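## 4. First test of the hand grippers

Do this section only after the finger plates are tight (section 3). You need the two grippers, a small screwdriver and one open box with soft things inside. Snack packets are very good for this, they are light and every one bends in a different way.

1. Put the box on a soft surface, for example a bed or a sofa.
2. Take one gripper in each hand. Open and close them 12 times slowly, in the air. The fingers should open again without help.
3. Check the four screws at the base of the fingers. If one is coming up, give it a quarter turn.

 **Caution:** Do not force the screws. The Davau plates are plastic and the thread is quickly damaged.

4. Start the recording on the Skorport board and wait for the second beep.
5. Bring the open fingers over the pile and stop there. Count to two, then go down.
6. Close on the middle of a packet, lift it, and move it out of the box. Then put it back.
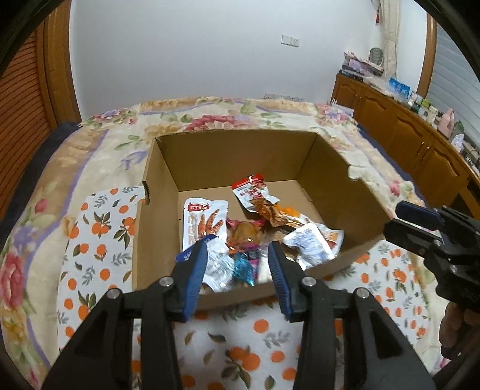

Marcelino Mateos wrote to me that at step 6 he prefers to take the packet by the sealed end, as the middle is full of air and it slides away from the rubber. I tried it with the blue strips and he is right for the bigger packets. For the small ones I still take the middle.

7. Stop the recording and look at the file. One test of 95 seconds should give close to 2,000 lines in the log. If it is much less, the cable is loose at the board side.

**Note:** Keep your own fingers behind the mounting plate while the gripper is closing. The spring is stronger than it looks.

For the colour of each wire, see the table in section 5.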